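Facilitating Small Groups
Handout for Session 4: Shared Notes and How to Keep Them
Instructor: Loubna Bensaid

Welcome back, everybody. Last time we spent nearly the whole hour on opening questions, and I promised that this week we would get to the part of a meeting that people tend to leave to chance, namely the writing down. I know it sounds dry. Bear with me, because I have a soft spot for this topic and I think by the end you may have one too.

Start with the plain fact that a group remembers what it can see. When Iara Sosa visited us from the Lodano reading circle, she told the story of two evenings spent on the same question, a week apart, with the same people reaching opposite answers and feeling perfectly cheerful both times. Nothing had been written where everyone could look at it (she had kept lovely notes, but they were in her own notebook, in her own bag).

So, shared notes. By this I mean any surface the whole group can read while the talk is still going on. It can be a big sheet of paper, a projected page, or a board. My own preference for groups of up to 11 is a board laid down on the table, with everybody gathered close. A board on the wall makes one person the teacher, and the others go quiet. On a table, people lean in, and the shy ones will often reach for a marker before they will raise a hand. 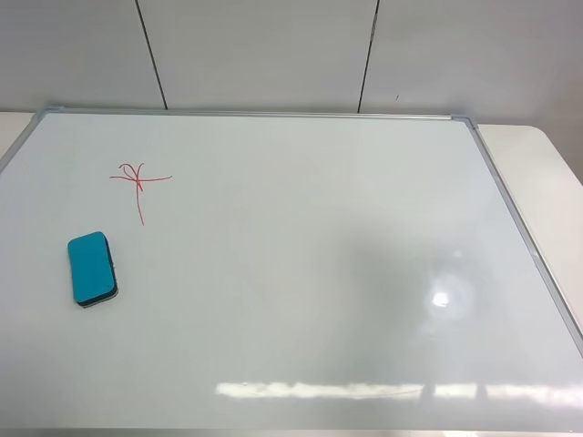

Figure 1. A whiteboard laid flat on a table.

The trouble with a flat board is that somebody is always reading upside down. Write large, print your letters, and keep each thought to a handful of words. If you are the one holding the marker, say the words out loud as you write them, and then stop and ask, "Is that what you meant?" Please do ask it every time, even when you are sure. Valdemar Hjaltested and I disagree a little on this, as he finds it slows things down, and we will let you hear both sides next week.

A word on whose language goes on the board. Use the speaker's. If Nanna says the schedule is "a bit of a swamp," then write "swamp," and resist the urge to tidy it into "scheduling concerns." People notice when their words have been swapped out, and they stop offering them.

For next time: read the Thorlacius chapter (the short one), and bring one page of notes from any meeting you sat in on. Messy is fine!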